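About Us

Hi, I'm Sosina! If you've found this page you probably either rented from us already and want to know who to call about a missing fork (me, it's always me), or you're planning a party and wondering whether a small place like Curnov can handle it. We can. We rent serving trays, platters, dishes, pitchers and the tables to put them on, and we've been doing it long enough that I now judge every buffet I walk past.

Curnov started in my dining room. I was helping with food for my cousin's wedding, and the hall had given us a stack of dented steel trays that made my mother's bread look like hospital lunch. I drove around all that afternoon borrowing nicer ones from anybody who'd answer the door. A month later a woman who'd been at the wedding called to ask where we rented the trays. I said, "From me," which was a lie when I said it and true by the weekend.

Osvaldo Pacheco came in a year later. He had been washing dishes and then running the floor at a banquet hall for most of his adult life, and he walked through my garage, picked up a tray, ran his thumb along the edge and put it back down without saying anything. Then he came back the next day with shelving. We've been partners ever since, and the garage is a garage again, thank goodness, now that we have our own space on Egilsson Street with a loading door and a sink I could bathe a calf in.

People ask what we're best known for, and it's the trays. We have 345 of them at the moment in all kinds of finishes, and I could talk about them all day. The wood-grain ones go out the most by far. They're big enough to carry a full spread, they have a low rim so the rolls don't go sliding off when your nephew takes the corner too fast, and they look warm on a white table, which is what most halls give you whether you like it or not.

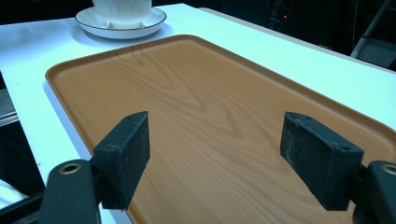
I'm picky about rims, and Osvaldo is worse. When a new style comes in we load it up with something annoying (lemons, usually) and walk it around the building, through the doorway, down the ramp and back. If the rim is too high you can't get a spatula under the brownies. Too low and, well, lemons. We've sent back whole cases over this, and the sales rep has stopped calling to say hello.

Every tray gets checked when it comes home. We wash it, dry it, lay it out on a table under good light and look it over for chips and knife marks, because people do cut directly on them, even though there's a note in the box! A tray with a deep scratch comes out of the rental stock and goes on the sale shelf by the front door. Those are 4 dollars each and they make great plant trays. I have two on my porch.

Packing is Osvaldo's department and I've been asked to stay out of it. He does paper between every tray, heaviest on the bottom, and a list taped inside the lid so you can pack it back the same way on Sunday night when you're tired and someone is crying about the leftover cake. Our boxes are from Uline, and we reuse them until the corners give up, so please hang on to yours.

There are four of us now in the busy months, and two the rest of the year. November is the crazy one. We do church suppers, office lunches, a whole lot of family Thanksgivings, and the harvest dinner for Endow, the after-school music program down the block, which we've supplied every year since we moved in. We don't charge them. They send the kids over afterward to play something for us in the loading bay, and one of the trombones is getting really good.

A few practical things. You can pick up the day before your event and bring everything back the day after, and that counts as one rental. Scrape the food off, please, but don't wash anything, we'd much rather do it ourselves. If something breaks, tell us. We're not going to yell, I've dropped more dishes in this building than all our customers put together.

And do stop by if you're not sure what you need! Bring your menu and your table sizes, even on the back of an envelope, and we'll lay the whole thing out with you on the big table up front. There's coffee. Osvaldo makes it, so it's strong.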